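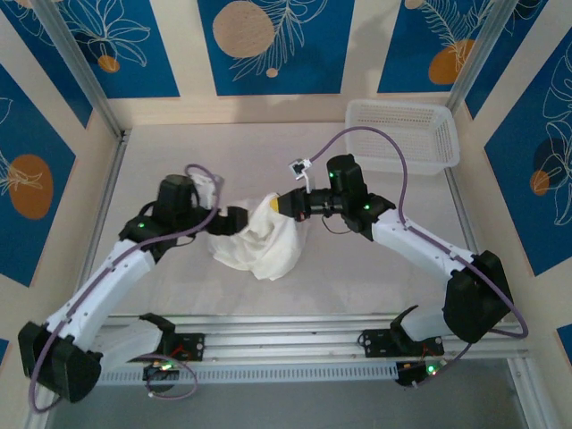 Page 3 of 827

Ticket: washer at the Skevstead place stops mid-cycle
Opened 13 Dec 2021

OK so it's doing it again! The Rolland quits right before the final spin (drum full of water, door locked) and flashes the drain light at me. I cleaned the filter on Saturday and found a hair tie and 775 pieces of lint, or so it felt. Ran it empty after that and it drained fine, then I put towels in and it quit again. The hose isn't kinked, I looked twice. Could it be the pump? Bestosia wants nearly 400 dollars for one, so I'd love a second opinion before I order.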